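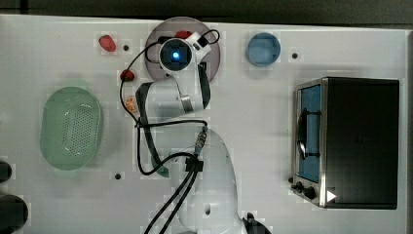
# Chapter 4: Mounting the Arm and Routing the Cables

By the end of Chapter 3 you had a working arm on a temporary stand. It could move each joint on command and return to its home pose. It could also tip over, and if you tried the exercises at full speed it may have done so. In this chapter you will fix the arm to a proper table, run its cables so that they survive repeated motion, and set out a small kitchen task that the rest of the book will use.

You will need the assembled arm, a rigid tabletop, the mounting hardware, cable clips, a hook-and-loop strap, and a few household objects. Set aside an afternoon. The drilling is quick, but the cables usually have to be done twice.

## 4.1 Where the work takes place

The builds in this book were done in two places. Gleice Rocha put hers together in the spare room of her house in Sarkville, on a table she already owned. Lorraine Kereama built hers at the Cisten shared workshop, where the bench had to be cleared for other members at the end of each session. Their notes are quoted throughout, and they did not always agree.

The main difference was permanence. Rocha could drill her table and leave the arm in place all winter. Kereama bolted hers to a removable board and checked its position every time she set up. If you work in a shared space, read Section 4.6 before you drill anything.

## 4.2 What the table has to do

A robot arm pushes back on whatever holds it. When the arm speeds up, slows down or reaches far to one side, the load passes through the base and into the table. A light table will sway. The sway may be too small to notice by eye, but a camera mounted at the wrist will pick it up, and the gripper will arrive slightly off target.

Test your table before you mount anything. Press down on one corner, then push sideways at the height of the top. If it rocks, level the feet. If it still moves, add a brace between the legs or fasten the table to the wall.

A pale, plain surface makes a good background for the camera. Most foods and dishes stand out clearly against white. Avoid a glossy finish if you can, as reflections from a ceiling lamp can confuse the object detection in Chapter 7.

## 4.3 Cables

More home builds are stopped by cables than by motors. A cable that is too short pulls at its connector when the arm extends. One that is too long hangs in front of the camera, drags across the table or catches on a dish.

The rule used in this book is simple: fasten the cable on both sides of a joint and leave a loop between the two fastenings. A strap around the link holds the long run, and clips hold it at the wrist and base. Move the joint slowly through its whole range and watch the loop. It should open and close without going tight.

Kereama's log for 26 December 2024 records what happened when she skipped this check:

> Wrist turned fine at home pose. Reached for the far side and the camera dropped out. Loop too small by 40 mm. Recut and clipped again, 2 hours gone.

She rebuilt the run in January with more slack and a second clip near the base – the layout shown in Section 4.4.

## 4.4 The practice task

The task is to move small pieces of fruit between the tabletop and a dish. Strawberries are useful because they are soft, uneven and brightly colored. A slice of citrus is harder, since it lies flat and gives the gripper little to hold. Plates, bowls and colanders each have a different rim height, and the arm must clear all of them.

Larger items matter too. A toaster oven on the table is an obstacle the arm has to plan around, and it takes up space you may have counted on. Leave it unplugged for every exercise in this chapter.

## Before you begin

- Read the safety notes in Chapter 1 again.
- Switch off power to the arm before touching any connector.
- Mark the base position in pencil before drilling.
- Photograph your cable run before you take it apart.

Start with Exercise 4.1, which checks the table for level in 12 places.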